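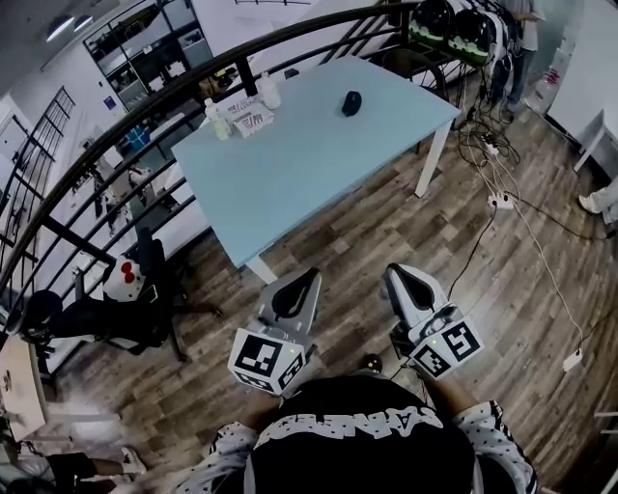 The blue table up on the landing, next to the railing

Landing table: leave it or move it downstairs?
Posted in Small Spaces, 2 Jan 2019

nkruger_upstairs
Hello all, and happy new year! I've been reading this board since April and finally have a question of my own. Our upstairs landing has a curved black metal railing that looks down over the lower level, and I've put a light blue table with white legs up there. I love that color more than is probably sensible. The trouble is that it has turned into the place where things get set down. There are two bottles at the far edge, a little printed packet, a computer mouse all by itself (I do my bills up there), and the office chair has been taken over by a white plush toy with a red bow. My sister Busisiwe says a landing is for walking through and the table should go downstairs by the glass-fronted shelves. I say it's the nicest light in the house. What would you do?
– Naledi

revell_road
Leave it! I had a desk on a landing for two years in our old place and it was the best spot I ever worked in, because I could hear everybody coming and going and still feel a bit apart from it all. I'd turn the table, though. Yours has a corner pointing out into the walkway, and I had a bruise on my hip from mine that never quite went away.

MofokengMama
I'm with the sister, sorry. Anything on a table near a railing ends up on the floor below sooner or later. We lost a full 500 ml bottle of hand lotion that way and I was finding lotion on the baseboards for weeks. Those shelves downstairs would take the bottles and the packet easily, and then you could see whether you even miss having a table up top.

revell_road
But the bottles aren't the table's fault, are they? Put the bottles away and keep the table.

itby_and_sons
Somewhere in the middle here. Measure how much room you have left to walk past. I like 75 cm at the very least, more if you carry laundry baskets through there like we do. If you've got that, stay put, and get one shallow tray for the small stuff. A tray sounds like nothing but it changed our hallway completely, and my wife was the doubter!

MofokengMama
75 is tight with a toddler on your hip – I'd want more.

nkruger_upstairs
You are all so kind, thank you. I'll turn the table square to the wall this weekend and try a tray, and Busisiwe gets to pick where the bottles go. The plush keeps the chair until I need to sit down.

bmthembu
Sister here. Top shelf, left side. And I still want the table downstairs.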